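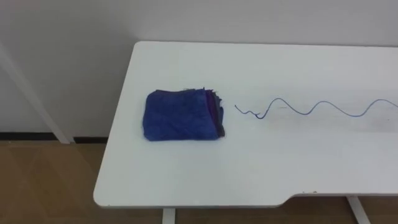 I keep being told that the answer to a messy house is a clear surface. Iwona Krawczyk swears by it, and she has lent me two books on the subject, both of which are now sitting on the stairs.

So I've been folding cloths on the white table. Blue on top, the darker ones underneath, squared up as best I can. The method (she calls it the Jasińska fold, I have no idea why) is supposed to make a pile that never slumps. Mine curls at one corner. I'm told this is down to my technique -- of course it is.

Then there's cord. The book says every length of string should be wound into a figure of eight and labelled. Labelled with what? "String"? I've had blue cord lying about since May and have never once mistaken it for anything else.

Witold asked if I felt calmer. I felt like someone who'd spent 25 minutes on rags. The table does want a wipe, mind you, there are grey smudges all over the middle, and chapter four has nothing to say about those.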